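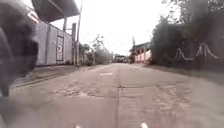
*Concrete lane with sheet metal fence wall and hedge boundary. The surface shows cracking and patched areas.*

## Paju Sheet Metal Fence Panels

The Paju panel is a tall, vertical sheet metal panel for property lines, service lanes and yards. It is supplied in light grey or off-white and is suitable for new fence walls and for the replacement of single sections.

### Supply

- Panels are sold in packs of five, with rails and fixings.
- Posts are ordered separately.
- A matching gate panel is available on request – please state the hinge side when ordering.
- Touch-up paint is supplied in both colors.

### Site conditions

Panels may be installed beside older paving, including concrete that is cracked or uneven. Posts must be set in their own footings and may not be bolted to a damaged slab. Where the ground level varies by more than 40 mm along one panel, the stepped base rail should be used.

Hedges and trees on the opposite side of a lane do not affect installation. Planting on the fence side should be cut back before delivery.

### Signs and gates

Small signs may be mounted on the gate panel with the rivets provided. Holes must be sealed on both faces.

### Orders and lead time

Standard orders leave the Ullcombe depot within seven working days. Orders of over 19 packs are scheduled individually. Questions on measurements should be sent to Ilze Kütt, Technical Sales; requests for replacement parts are handled by Esko Tikkanen.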